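Tidying up your custom shortcuts in Drirnik

Apr 25, 2023

Last month I wrote that I'd get around to cleaning out my keyboard shortcuts, and a surprising number of you wrote in to say you had the same mess on your hands. So I finally sat down with a pot of coffee and did it. I've been using Drirnik for all my modeling since the early betas, and my shortcut list had grown to 507 entries. I use maybe a dozen of them every day. The rest were leftovers from old projects, things I copied from the forum at midnight, and a few that called scripts I deleted ages ago.

First thing, before you touch anything: close the program and make a copy of your settings file. Drirnik writes that file when it exits, so if you edit it while the program is open, your changes get overwritten the moment you quit (ask me how I know). I keep the copy in a folder called "old settings" on a different drive and just put the month in the file name.

Then open the file in a plain text editor. Not a word processor, please! Word processors like to swap straight quotes for curly ones, and the script entries stop working without giving you any kind of error. You press the key and nothing happens. Scroll down to the section called Shortcut Keys and you'll see one entry per line, with the key first, then an equals sign, then the command.
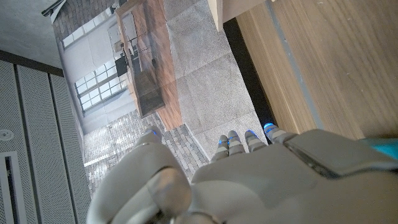

I sorted mine by command name instead of by key, and that's when the duplicates jumped out. I had Mirror on four different keys. I also had one key assigned twice, and in that case the program quietly uses the one that comes last in the file. If you've ever had a shortcut that seems to ignore you, look there first.

For the longer scripts, I've moved everything out of the settings file and into the scripts folder, so the shortcut line only has the script's name in it. It makes the file a lot easier to read, and when I fix a script I only fix it once. The one thing to watch is spaces in the name. Drirnik 2 handles them fine if you put the name in quotes, but the older version doesn't, and I still have that one on my laptop – so underscores it is.

I ended up with just under 100 entries. I probably could have gone lower, but I can't part with my Viklund export keys, even though I only send files that way when the Plorkham people ask for them.
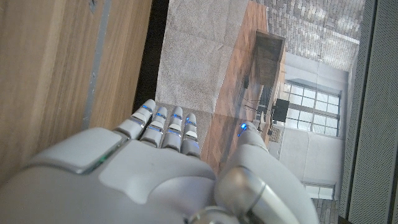

Decha Chaimongkol wrote to say that sorting the list by hand isn't needed at all, and that you can paste the whole section into a spreadsheet, split it at the equals sign, and sort either column in a couple of clicks. Just make sure you split at the first equals sign only, Decha added, or any script with an assignment in it gets chopped to bits.

I tried it on my old copy and it works great. Wish I'd had that tip before the coffee ran out!

A few of you also asked about moving shortcuts between two computers. I copy only the Shortcut Keys section across and leave the rest of the file alone, as the window positions and display settings are in there too, and those never match from one monitor to the next. Alfredo Ambrosio has a little script that does the merge for you, and he says he'll post it on the Zistero forum once he has it working with the older version. I'll put the link in the June issue.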